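Student Projects | Food & Nutrition | Year 2 Reports
6 min read

Does weighing beat scooping? Portion accuracy in home baking
Group report – Bereket Fikre, Eilidh Mowat, Murdo Matheson

Background

Most home recipes in Canada are still written in cups. Most bakeries weigh everything. We wanted to know how much that matters for an ordinary person making an ordinary muffin, and whether people get better at scooping if you show them how once. Eilidh's idea originally – her gran's scones never come out the same twice.

Our supervisor Wilma Galbraith told us to keep it small. We did not, at first. First plan had flour, sugar, oats, butter and honey. Cut down to flour and brown sugar after the pilot, honey was a mess to clean and butter depends too much on the temperature of the room.

Question

How far off the recipe weight is a level cup of flour when measured by people who bake at home? Does a short demo change that? And does anybody eating the muffins notice.

Method

30 people took part, mostly students from our building plus a few of Murdo's neighbours. Everyone did the same thing: measure one cup flour, one cup packed brown sugar, tip each into a bowl, we weigh it. Then a short demo (fluff, spoon, level with a knife). Then the same again. No talking about the first result in between.

Vessels were a mix. Steel dry cups, and clear plastic ones with marks up the side, which we included becuase that's what a lot of people have in the cupboard. 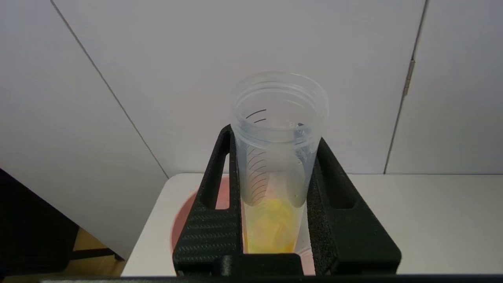 Plastic measuring cup with graduation lines down one side.

Marks up the side are really meant for liquids. You can't level against a line halfway up a cup, so people shake it to get the top flat and shaking packs the flour down. We expected this going in. Still surprised how strong it was.

Scale was the kitchen one from the teaching lab, checked against a set of known weights at the start of each session. Flour was all from one batch, all-purpose, unbleached, kept in the same tub with the lid on. Sugar was one brand but two bags – we ran out.

We had 112 usable weighings by the end. Some lost to spills, and some to Bereket writing grams in the column for sugar when it was flour (sorry).

Results

Before the demo, flour was nearly always over. People dip the cup straight into the tub and drag it up the side, which packs it. A few were under, and those were the ones who were already spooning. After the demo the spread got a lot tighter and the average came down close to the recipe weight.

Brown sugar hardly changed. "Packed" means something different to everybody and the demo didn't fix it. One participant leaned on it with both thumbs. Another just patted. Both said afterwards they had packed it firmly.

Clear plastic cups did worse than steel in both rounds, for flour. For sugar there wasn't much in it.

Muffins

We baked two batches, one at the recipe weight and one with the heaviest flour measure anybody gave us. Same oven, same tin, same time. Nine people tasted, blind, labelled with colours. Most picked the recipe batch as softer. The heavy batch was domed and a bit dry, with cracks on top. Two people liked it better and said it was more like a proper bakery muffin, so there you go.

Euan Aitken in the year above did something close to this with oats and got a smaller effect, probably because oats don't pack down the same way.

Problems

Flour sticks to everything and we didn't allow for it properly. It stays in the cup, on the knife, in the corners of the bowl, and we only weighed what landed. Anything with a rough surface is worst. A pad covered in little raised bumps, like the one on the left finger here, will hold on to specks and fibres where a smooth face would likely wipe clean, and the ribbed handle on our knife was the same story.

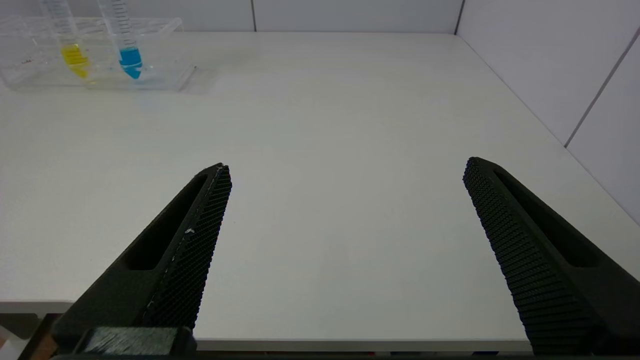 Cleaning between participants took longer than the measuring did. We rinsed and towel-dried at first, then found a damp cup grabs more flour, so for the later sessions we had spare cups drying on a rack and swapped them. That means the early sessions aren't strictly comparable with the later ones. A speck or two left on a surface won't move a scale that reads in whole grams, but a film of flour round the inside of a cup will, and next time we'd weigh each cup empty before and after. Wilma suggested this in week two. Should of listened.

Also no control group. Some of the improvement might just be people having a second go.

What we'd do next

- run a group with no demo
- weigh the cup as well as the bowl
- one bag of sugar, a big one
- ask people how often they bake BEFORE they start, not after

Thanks to Wilma for the lab time and to everyone who took muffins home. Raw data sheet is in the shared folder, second tab, ignore the first.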